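The grippers are back in hand at Stumness, and what a relief it is to write that! After a pause that ate most of February, the data team has its handheld units running again, and the fault that stopped everything has been tracked down to a part smaller than a fingernail.

For anyone who missed the first notice, the trouble began with a squeeze that wouldn't let go. An operator was moving a ceramic cup when the jaws of one unit kept closing after the trigger was released. The cup cracked and a piece of it nicked the operator's thumb. It was a small cut, cleaned and bandaged on the spot, but the team did the right thing and pulled all 12 units off the tables that same afternoon.

Then came the detective work, and it's a great story. The first suspect was the software, and the people at Jundanard, who write the control code, spent days replaying logs without finding a single bad command. The recordings showed the release signal going out on time, every time. So the units were opened up one by one, and in 3 of them the return spring had worn a groove into its plastic seat. Once the groove got deep enough, the spring could catch on the edge and hold the jaws shut – and the motor, feeling resistance, pushed harder.

Serkovska, the shop that builds the housings, turned around a metal seat in 8 days. The new part drops straight into the old housing with two screws. Jundanard has also added a limit in the code, so a motor that meets resistance after a release now cuts out and stays off until someone resets it. Two independent fixes for one fault. We love to see it.

There was some data to clean up as well. The team went back through the recordings made on the worn units and set aside 2,585 clips in which the jaws opened late. They won't be used for training, but they're being kept for a study of early wear signs that Furukawa has offered to run. If it works out, a unit could flag itself for service long before anything sticks.

Work has restarted with soft and light objects, and flower arranging is a clear favorite with the operators. Glass and ceramics stay on the shelf for now. Spring seats will be checked at the start of every shift, and anyone who feels a jaw drag should put the unit down and report it, even if it frees itself on the next squeeze. 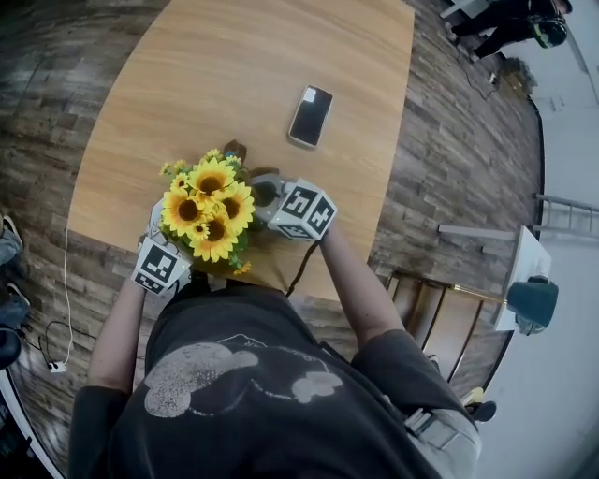 *Sunflower arranging with a gripper in each hand.*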